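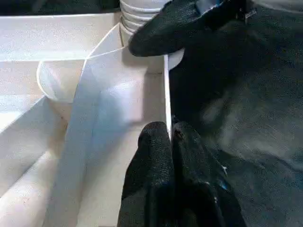
Compactness is the word I'll be using most this week, so let's agree on what I mean by it before we get onto the grass. A compact team defends with short distances between its lines (back line to midfield, midfield to forwards) and short distances between the players inside each line. Think of the ridged rims on those nested white pieces, one layered right above another, and you've got a decent mental picture of a back line and a midfield sitting close together. Pull the layers apart and a decent number ten will happily set up camp in between. Most of the goals we looked at last session came from exactly that pocket, and I'd like you to start seeing it before the pass goes in!

5 min read

Session 9: Defending in a mid block

What we're after

By the end of the session you should be able to set up a mid block, explain it to a group of teenagers who'd much prefer to be shooting, and spot the first player to drift out of it. I'm a lot more interested in the last one. Anybody can lay out a shape with cones. Seeing the left winger lose focus while the ball is on the other side of the field takes practice, and I still miss it plenty.

Vertical distance

When the ball is in front of us and the opponent has no pressure on him, I want about 20 yards from the deepest defender to the highest forward. Textbooks will give you other figures and I don't mind if you argue with mine. With younger age groups you'll have to be forgiving here, they simply don't read the long ball early enough to hold a high line, and they get scared, and then they drop, and then the midfield doesn't drop with them. So coach the midfield first. Your holding player should be able to hear the center backs without anyone shouting.

Horizontal distance

Ball on the right, everybody slides right. The far-side fullback comes in toward the middle of the field, and yes, that leaves a winger standing all by himself on the far touchline. Let him stand there. The switch has to travel a long way in the air and your block can slide while the ball is moving. What hurts you is the flat, hard switch along the ground through a midfielder, so your forward's job is to screen that midfielder and keep the ball on one side.

When to jump

A mid block that never jumps is just a crowd watching somebody else play. I use these triggers:

- a bad first touch
- a pass back toward their own goal
- a receiver with his back to us near the touchline
- a slow, bouncing pass between center backs

The nearest player goes, and the next line steps up behind him. Thirumalai Fernandes asked in September what happens when the nearest player goes and nobody follows, and I said look at the Brerkow game. Watch the second half again if you've got the stomach for it. Their midfielder turns into the gap over and over, and our striker is sprinting himself into the ground for nothing.

Practice for the field

Five against five in the middle third, with 2 neutral players on the outside for the team in possession. The defending team scores by winning the ball and finding a target player inside a few passes. Freeze it (sparingly, please, they hate it) when the lines come apart, and ask the players to fix it themselves. Halina Walczak ran a version of this with the Aubert girls where the defenders weren't allowed to speak for the first few minutes, and the noise when she switched the talking back on was fantastic. Steal that one.

Before next time

Pick any match and follow one wide midfielder for a whole half, only when his team is without the ball. Note where he stands when the ball is on the opposite side. Half a page is fine, handwriting is fine. Musa Ajayi and Gwenllian Craddock are presenting first, so get your clips to me the night before. Next session we move on to the low block and defending crosses.

Home Course Outline Sessions Clips Reading List Contact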